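Can a Robot Clear the Table Yet?
Final report, Plenum project
Students: Selim Güler, Thịnh Âu
Supervisor: Melahat Ateş
Submitted 08/03/2019

1. Why we picked this

Every year somebody promises a machine that does the housework. We wanted to know how far off that is, so we took one boring chore, clearing a small table, and looked at what a two-handed robot needs before it can do it in a normal home. We started out hopeful. We are less hopeful now, and our supervisor asked us to say so plainly.

2. What we did

We wrote down the chore the way a parent would explain it to a kid: pick up the things that don't belong, throw away the trash, put the food in the kitchen, wipe down. Then we set 60 trials with mixed objects on a cloth-covered table. Thịnh handled the setup and the logs. Selim timed a person doing the same job for comparison.

A trial counted as a pass only if every object ended up where it should, with no help from us. We argued over this rule for most of May. Yavuz Bozkurt, who read our first draft, thought it was too strict. We kept it. If you have to stand next to the machine and rescue things, you may as well clear the table yourself.

3. Results

Passed without help: 6
Needed help or stopped: all the rest
Longest trial: 111 seconds
Person, slowest time: 68 seconds

The passes all came from the easy sets, with hard objects spaced well apart. Once we added anything soft or thin, the passes stopped. Moving a block from one spot to another looks great on video, and we suspect that is why the videos show so many blocks.

4. Where the chore gets hard 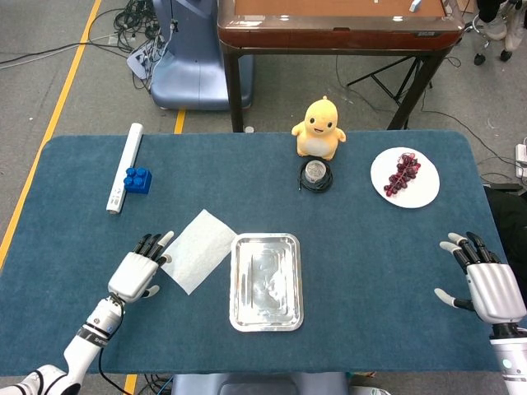
Sorting out what counts as trash was a bigger problem than gripping. A person knows without thinking that a used napkin goes in the bin and a clean one goes back in the drawer. Our written rules never covered that properly. Take the white napkin lying beside the metal tray: it is thin and flat against the cloth, so a finger has very little edge to get under, and even with a good grip the machine still has to decide what to do with it. The grapes on the plate are a different headache, because a hand that squeezes hard enough for a toy brick may be wrong for fruit. One setting does not fit both.

5. What we think

We would not buy one for chores. A shop floor might be a better bet, since the same part shows up in the same place all day, but we did not test that and can't claim it.

Our sample was small and we only used one table. The wiping step was dropped early for lack of time, so even our passes are for half a chore. A group repeating this should start with the napkin and leave the blocks for the end.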